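Vukent to Open Remanufactured Transmission Shop in Jivthorpe

Vukent, the auto parts rebuilder, will start selling remanufactured transmissions from a new shop in Jivthorpe in January. The company has leased the former Jollitz tire warehouse on the east side of town and plans to stock 590 units there when the doors open.

Most of the stock will be automatic transmissions for pickups, vans and midsize SUVs. Manual gearboxes will be built to order. Prices start at $1400 with the return of a usable core, and shipping to a repair shop is included within the county. 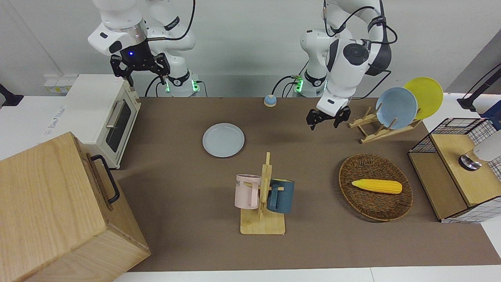
Brock Tremblay wrote in to say that the price matters less to him than the wait. His van sat on a lift for 13 days last spring while a rebuilt unit came in from out of state, and he would have paid extra to get it sooner.

Vukent says in-stock orders placed before noon will leave the warehouse the same day. Orders for units that have to be built will take longer, and buyers will be given a ship date before they pay.

Each transmission is taken apart, cleaned and fitted with new seals, clutches and filters. Torque converters are replaced on every automatic. Valve bodies are tested separately, and any that fail are scrapped. 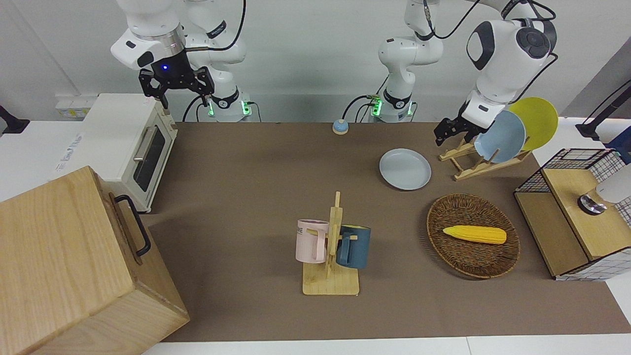
Two robot arms, one holding the rim of a light blue plate in a wooden dish rack.

The Jivthorpe site will employ 53 people, most of them in teardown and assembly. Hiring for the teardown line has begun, and the counter jobs will be posted next. Second-shift workers will start at 3 p.m.

Entili, which handles Vukent's freight, will also pick up old cores from repair shops. Cores with cracked cases will be accepted at a lower credit.

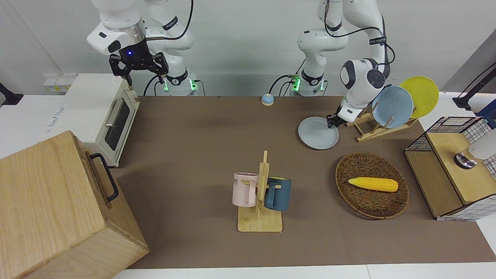

Robot arms at a brown tabletop mat, with a white toaster oven and a dish rack.

The warranty runs three years on parts. Labor is covered only when the unit is put in by a licensed shop, and the cooler lines must be flushed at the time of installation.
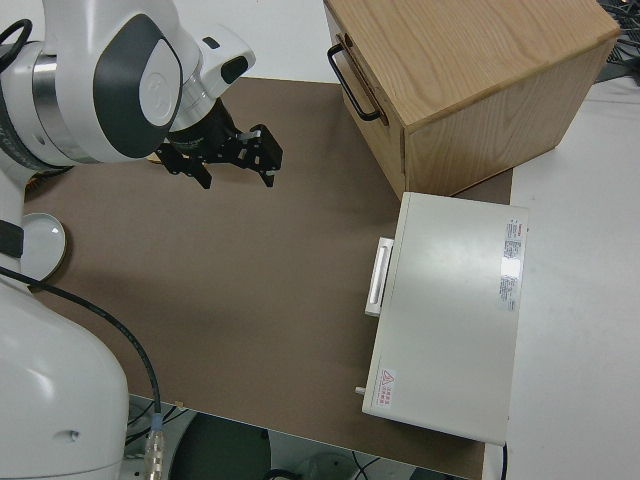 Can a car owner buy a transmission without going through a repair shop?
Counter sales will be open to the public, and the core deposit is the same for everyone. The counter will be closed on Sunday.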